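Review: the Bistudo five-finger hand, long-term test, part two

Posted Thursday, January 13, 2022 by Gorazd Popescu

14 shares | 7 comments 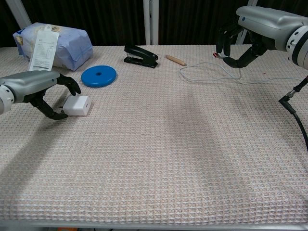

Does the Bistudo hand let go of what it is holding when the emergency stop is pressed?

It holds on. With the firmware supplied, the fingers freeze at the last commanded position, and after a power cut they keep most of their grip until somebody opens them by hand. The manual says so on one line of an appendix, and the quick-start card leaves it out.

Part one covered mounting, wiring and the calibration routine. This part covers the work we bought the pair for, handling small consumer electronics on a two-arm bench, and the fault that stopped that work in September.

The job is a dull one. One hand steadies a charger while the other brings the cable plug to it, pushes it home, waits and pulls it out again. On a cloth-covered table the charger slides very easily, so the steadying hand has to close low and early. The Bistudo does this well. The thumb gets underneath small parts without tipping them, and the fingertips hold a plug firmly enough to insert it at a slight angle and correct on the way in. I have used grippers at twice the price that could not do the second part.

The fault appeared after 2,345 insertion cycles. The right hand stopped releasing the plug at the end of the pull. The controller logged a normal release, the finger position read as open, and the arm moved off to its rest pose at full speed with the cable still in its fingers. The cable went tight, the charger came off the table and the left arm, which had been told its part was still there, closed on nothing and carried on. Ermira Živković pressed the stop. The hand stayed shut on the plug, as described above, and the cable remained under tension between the arm and the wall socket.

There were no injuries. The socket faceplate was cracked and had to be replaced.

We stripped the hand the next day. The index finger is driven by a tendon running over a small plastic guide, and the guide had worn a groove deep enough to trap the tendon on the return stroke. The position sensor sits on the motor side of that guide. It reports what the motor has done, so a jammed finger and an open finger look identical to the software. This is a design weakness and I would not call it anything else. Petrauskas, who sold us the pair, replaced the guide under warranty and told us the inspection interval had been changed to 300 cycles. Our copy of the manual gives no interval at all.

Yusri Mandagi then wrote a check that compares motor current on release with a stored curve. It catches a sticking finger in most cases – a partly worn guide still gets past it. We also limit the arm to a slow retreat for the first 200 mm after any release, and the cable now runs through a magnetic breakaway from Stament that parts before the arm can pull anything over. The breakaway should be regarded as part of the price.

Other points, briefly. The fingertip pads wear evenly and are simple to change. The wrist connector is stiff. Noise is low. The status light cannot be seen from the operator's side when the hand points downwards, so you depend on the screen. Support replied to our fault report in seven working days, with a form asking for the serial number we had already given.

Would I buy it again? For light parts with no cable attached, yes. For anything tethered, only with a retreat limit, a breakaway and a written inspection sheet by the bench. Maxence Hoarau at Stelturberg runs the older four-finger model on similar work and reports the same groove in the same guide, so I doubt that ours was a bad unit.

Grip and dexterity: very good
Fault reporting: poor
Behaviour on stop: poor, and badly documented
Spares: good

Part three will follow when the replacement guide has done the same number of cycles as the first.

14 shares | 7 comments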